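Gruseo Arden Pass-Through Dishwasher

Commercial kitchen > Warewashing > Pass-through and hood type

Model: Arden
Price: $2,682 inc. GST (reconditioned, Grade A)
Availability: In stock, Flondholm warehouse
Delivery: Metro 7 working days, regional by quote

Overview

The Arden is a hood-type dishwasher for cafes, small restaurants and pub kitchens that have outgrown an under-counter machine. Racks slide in from one side and out the other, so dirty and clean dishes stay on separate benches. It can also be set up in a corner, with the benches at right angles.

Many of the kitchens buying this model are running with fewer people than they used to. A pass-through won't replace a kitchenhand, but it does let one person keep up with plates on a Friday night while somebody else gets back on the line. Lowering the hood starts the cycle. There is no door to bend down to and no button to press between loads.

All reconditioned units are stripped, descaled and fitted with new wash arms, hood springs, door seals and drain hoses before sale. The pump and elements are tested under load and replaced where needed. Each machine comes with its test sheet.

What's included

Arden machine with adjustable feet
Two plate racks, one open cup rack
One cutlery basket
Detergent and rinse aid pumps, fitted
Inlet hose and drain hose
Printed operator's manual and wall chart

Inlet and outlet benches are sold separately. See the Mac Carthaigh bench range, which clips to the Arden on either side without drilling. Pre-rinse sprays and grease traps are listed under Sinks and Taps.

Specifications

Cycles: short, standard, heavy
Rack size: 500 x 500 mm
Power: three-phase, hard wired
Water connection: hot or cold, cold will lengthen the first fill
Drain: gravity as standard, drain pump optional
Noise: suitable for open kitchens with the hood lined (lining kit extra)
Finish: stainless steel inside and out
Colour of control panel: grey or black, depending on stock

Choosing the right cycle

Use the short cycle for glasses and cups that have come straight off the table. Standard suits most plates and bowls. Heavy is for oven trays and anything with baked-on cheese, and even then it pays to soak first. Scrape everything before racking. Food left on plates ends up in the filter, and a blocked filter is the most common reason we get called out.

Running a shift with one dishwasher

Stack by type on the dirty bench and wait for a full rack. Half racks use the same water and chemical as full ones. Change the tank water between lunch and dinner, or sooner if it looks cloudy. Leave the hood open for a minute after the last load so the plates dry without a tea towel.

New staff can be shown the machine in one short session. The wall chart covers start-up, draining and the end-of-night clean, and a laminated copy can be ordered for $11.

Installation

The machine needs a licensed plumber and a licensed electrician. We can arrange both in metro areas, or supply drawings to your own trades. Check the following before the machine arrives:

The doorway and any passage on the way in are wide enough for the crate
Three-phase power is within reach of the machine position
There is a floor waste or tundish nearby
The exhaust hood or ventilation meets your council's rules
The floor is level and will take the weight of a full tank

If you are fitting out from scratch, send us your floor plan and we will mark the machine and bench positions on it at no charge. Flooring should be laid and sealed first. Moving a plumbed-in machine to finish a floor costs a good deal more than waiting.
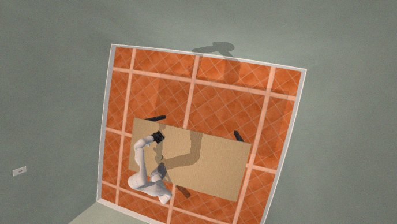 Arden owners in smaller venues tell us the corner layout is the one to go for, and the Flondholm Bakehouse wrote that theirs had gone in that way, that the hood was light enough for the youngest of the juniors, and that they only wished they had bought a second cup rack at the same time. Extra racks are available in plate, cup and open styles and ship with the machine if ordered together.

Cleaning and care

Drain the tank at the end of every day. Lift out the filters and rinse them under the tap. Take the wash arms off once a week and clear the jets with a soft brush. Wipe the inside of the hood and leave it up overnight. Hard water areas should descale monthly, or fit a softener (part no. 183, listed under Water Treatment).

Do not hose the outside of the machine or use bleach on the stainless steel.

Warranty and returns

Reconditioned units carry a 7 month parts and labour warranty in metro areas, parts only elsewhere. Damage from scale, blocked filters or unapproved chemicals is not covered. Machines can be returned unused and uninstalled, less freight.

Rental and rent-to-own terms are available to businesses with a current ABN. Ask for a quote through the contact form or at the Flondholm counter.

Prices on this page current at Dec 9, 2023.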